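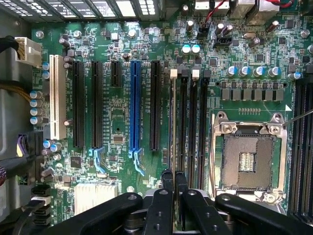
Lower loop at Wadley, is the boardwalk going to be open this spring?

Forum: Trails and Conditions
Thread started March 2023

creekside_runner
Drove out to Wadley this morning to run the lower loop and found sawhorses across the boardwalk at the marsh end. No sign on them. The map board at the lot still shows the whole loop open and so does the web page. I turned around and ran the Lumbao side instead, which was fine but a lot muddier than I wanted. Does anyone know if this is for the season or just for a few days? My long run for the next couple of months was going to be built on that loop.

mudflap
The other end is blocked too. I came at it from the picnic shelter a week ago and there was orange fencing. A few boards were missing past the first bend. Looked to me like they had been pulled up on purpose, they were stacked on the side.

quiet_miles
They are replacing the decking. It was on the notice board inside the nature center, next to the bird list. The section is 2,755 feet long and they are doing it in pieces, starting at the marsh. The notice said it would reopen in June. I didn't see anything about opening the finished parts early.

creekside_runner
Thanks. I never go inside the center because it's closed by the time I get there, or not open yet. Would be nice if they taped a copy of that to the sawhorses.

hillrepeat
You can get around it. Go left at marker 2, follow the old fence line until you hit the gravel, and you come back to the loop past the bend. It adds maybe five minutes. I've done it twice now and saw footprints, so I'm not the only one.

quiet_miles
Please don't do that. The fence line isn't a trail. It goes along the wet meadow and that ground is soft until May at least. Once there's a track people will keep using it after the boardwalk is open again, and then it's there for good. The same thing happened behind the pond.

hillrepeat
Deer walk through there all day long. I don't see what a pair of shoes is going to do.

quiet_miles
Deer don't follow each other in a line on a Saturday group run.

mudflap
I'm with quiet_miles on this one. The shortcut behind the pond was a foot wide when I started running there and now you could drive a golf cart down it. It also holds water now, so people go around the edges and it gets wider.

hillrepeat
Fine, but the alternative they leave us is an out and back of less than a mile on that side, or running the park road with no shoulder. If they close the only connector they should mark a detour. That's on the park. People are going to find their own way and it might as well be one somebody picked.

shoe_box
Agree with hillrepeat about the detour but not about the fence line. There's a better option. From the lot take the Lumbao trail up to the water tank, go right on the power line cut, and come down the back side of the ridge to the picnic shelter. All of it is on the map and all of it is allowed. Downside is the climb. If you do it enough times to make a 16 mile day you end up with close to 2,000 feet, and the descent on the back side is rocky.

creekside_runner
That's more climbing than I was looking for but I could do one lap of it and finish on the rail trail. How rocky is rocky? I'm coming off a sprained ankle, and that's a big part of why I wanted the flat loop.

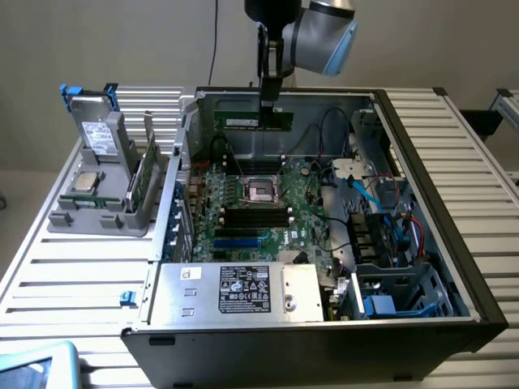 shoe_box
The top third is loose stone about the size of a fist. I walk part of it when the leaves are down because you can't see where you're stepping. After that it's dirt with some roots. With a bad ankle I'd run it the other direction, up the back side and down past the tank. The tank side is smoother and you still get the same loop.

lapcounter
Rail trail is open all the way to the bridge, by the way. I was out there yesterday. One tree down but it's easy to step over. If you only want flat miles I'd skip the ridge completely and park at the bridge lot. It's boring but it's flat, and there's a bathroom.

mudflap
Is the bathroom unlocked? It wasn't in February.

lapcounter
Unlocked yesterday. No paper.

hillrepeat
Does anybody know what this does to the Nisteron spring run? The second half of the course uses the boardwalk. I signed up already.

quiet_miles
The entry page still has last year's map. I emailed them and got a short answer that the course is "under review." My guess is they use the ridge, going the direction shoe_box described first. I hope not, there's no room to pass on that descent and they get a lot of kids in the short race.

hillrepeat
If they send it over the ridge I'd like my money back. I signed up for a flat course.

shoe_box
I'd be happier with the ridge. It's a trail race. The boardwalk part always bunched up anyway, two people side by side and no one behind them can get by.

hillrepeat
It's described as flat and good for beginners on the entry page. That's what people paid for. You like hills, good, but that isn't the race they sold.

lapcounter
They could start at the bridge and use the rail trail both ways. It wouldn't be pretty but it would be the right distance and they wouldn't have to explain anything to beginners.

mudflap
The bridge lot holds twenty cars at the most. Where does everyone park?

lapcounter
Good point. There's the church lot across the road but they'd have to ask.

creekside_runner
Update from me. I called the center at lunch and got a person. The boardwalk is closed until June like quiet_miles said, and they're not opening it in sections because the crew brings material in from both ends. She said the fence line is off limits and they plan to put up a sign. I asked about a marked detour and she said to send that in writing, so I did. If anyone else wants one it would probably help to send a note too.

hillrepeat
I'll send one. I still think they should have had it marked the day the sawhorses went up.

quiet_miles
On that we agree. I'll write as well.

creekside_runner
I ran the Zesosen end of the rail trail tonight, six miles, ankle held up. It's soft for the first half mile past the gate and dry after that. Going to try shoe_box's loop up the back side next weekend if it doesn't rain.

shoe_box
Bring something for the ticks. I pulled one off my sock at the tank already.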